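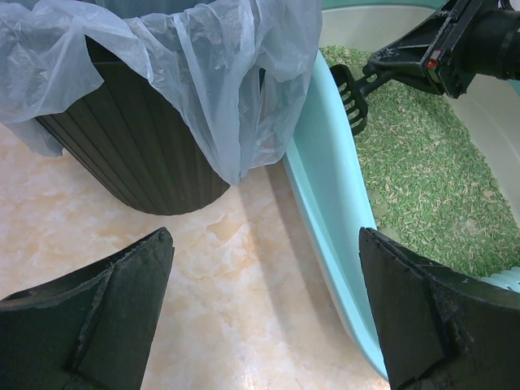

4 min read

About Aketti

Aketti manages litter stations for boarding catteries, veterinary clinics and apartment buildings that allow cats. The company was set up in January 2014 by Waqas Khokhar, who had spent nine years in building services and kept two cats in a one-bedroom unit. We supply trays, bins, liners and pelleted litter, and we run the servicing rounds that keep them in order. We do not board cats, sell food or give veterinary advice.

What we mean by a station

A station is one litter box, one lined bin and the patch of hard floor they share. The three are specified together. The bin stands beside the box so that a full scoop travels a short distance and does not pass over carpet, bedding or a food bowl. Both pieces sit directly on the floor. We do not use mats under the bin, and we use a mat in front of the box only where a customer asks for one.

Stations are placed on tile, stone, sealed concrete or sheet vinyl. Timber floors are accepted if the finish is intact at the joints. Carpet is not accepted.

Litter boxes

We prefer plastic boxes with a smooth curved rim and no internal ribs. Ribs and sharp corners hold residue and lengthen the wash. Pale colours are standard across our sites: mint, cream and light grey. Staining and hairline cracks show up sooner on a pale wall, and a cracked box is withdrawn the same day. Boxes are washed in warm water with an unscented detergent, rinsed twice and dried before refilling. Bleach is not used in a box that is going back into service.

Open boxes are supplied unless the customer specifies a hood. Hooded boxes are serviced to the same schedule and take slightly longer per visit.

Litter

Our standard fill is a green and tan pelleted litter sold under our Flokico label. The pellets are plant fibre and are packed for us in 10 kg paper sacks. Fill depth is measured at the centre of the box after levelling. Technicians carry a marked scoop handle for this and record the reading on the service card.

Solids are removed at every visit. Spent pellets are sifted out and the bed is topped up to depth. A full change is carried out on the interval written into the site plan, or earlier if the bed has broken down. We do not mix litter types in one box. Where a cat is being moved from clay to pellets, we run two boxes side by side until the owner or cattery manager signs off the change.

Bins and liners

The standard bin is round, tapered and dark, with an open top. Lidded bins are available for sites with dogs or small children. The liner is a thin translucent bag, cut oversize and folded well over the rim so that the loose plastic hangs down the outside. A generous overhang keeps the bag from slipping into the bin under load and leaves enough material for a knot. The hem should finish clear of the floor. If it touches, the technician folds it back once.

Bags are tied and removed at each visit whether or not they are full. Bin interiors are wiped weekly, and the outer wall is wiped along the ribs with a damp cloth. Pellet litter is heavy once used, so the bins are never filled above two-thirds.

Where we work

The depot is on Lodhi Street, behind the tile warehouse. It has a wash bay, a drying room and racking for up to 1,000 sacks. We hold 400 boxes in circulation, including those on the drying racks, and service 800 stations in the metropolitan area. Sites beyond the ring road are quoted individually. Deliveries of litter and liners only, without servicing, can be sent anywhere the regional carrier goes.

Collection at the depot is by arrangement. Please use the side gate, as the front roller door is for vans.

Records

Every station has a card and a matching entry in Ramia, our scheduling system. The entry holds the site plan, the box and bin size, the litter depth at each visit, the date of the last full change and any notes left by the technician. Cattery and clinic customers can download their entries as a spreadsheet. Building managers receive a monthly summary by email.

Technicians note anything outside the usual pattern, such as an unused box or a marked change in volume, and pass it to the site contact. They do not interpret it. Questions about an animal's health should go to a veterinarian.

People

Waqas Khokhar remains managing director and writes the site plans for new clinic accounts. Servicing crews work in pairs on fixed rounds, and a customer will normally see the same pair each week. New technicians spend their first fortnight in the wash bay before going out on a van. All crew hold current tetanus cover and wear gloves and closed footwear on site. Technicians who are pregnant are assigned to depot or delivery work on request.

Disposal

Used litter goes out as general waste under a commercial contract. It is not composted and is not flushed, including where the building's plumbing would permit it. Empty paper sacks are flattened and returned to the depot for recycling. Cracked boxes and bins are sorted by plastic type and sent to a reprocessor when a full pallet has built up.

Starting an account

A new account begins with a site visit. We measure the floor space, check the surface, ask how many cats use the area and agree on a servicing interval. The site plan and quote follow by email. Equipment stays the property of Aketti unless bought outright, and worn items are replaced at no charge during the contract. The minimum term is three months for buildings and clinics. Private homes can book month to month.

Page last revised March 2019.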